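Notebook, May, 15:20

Small electronics from the Drestosbridge drop-off. Mostly input devices this time, plus a bag of leads I haven't opened. Continuing with the same routine as the Hekex lot: battery out first, then the shell, then the boards sorted by whether they carry anything worth desoldering.

Keyboards are finished. Two would not take the 2000 grit pads without going cloudy on the caps, so I stopped and left them as they were. The cleaning fluid from Prornon is nearly gone and the new bottle smells stronger. Open the window if you use it.

Mice next. I want them done on the white top, where a dropped screw or spring shows up.

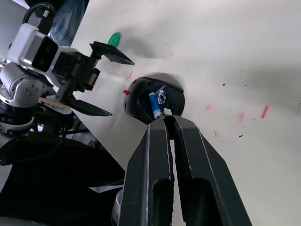 Black mouse: cell is blue and white, and there is a small crinkled label next to it in the same colors. Keep the label with the mouse until the sheet is filled in. The cell goes in the taped tub, not the general bin — the tub was moved to the shelf under the window.

The white top needs a wipe before the next batch. There are pink marker smudges on the right and dark specks of dirt over there too. Plain water did nothing for the marker on the other bench, so try alcohol on a corner first.

Seneviratne drawer unit is short of dividers again. I cut 7 from scrap card, which will do for now. Feet and skates go in the bottom drawer, wheels in the one above.

Still to do: leads, the second box of mice, new tape for the tub. Check the small driver, tip is rounding off.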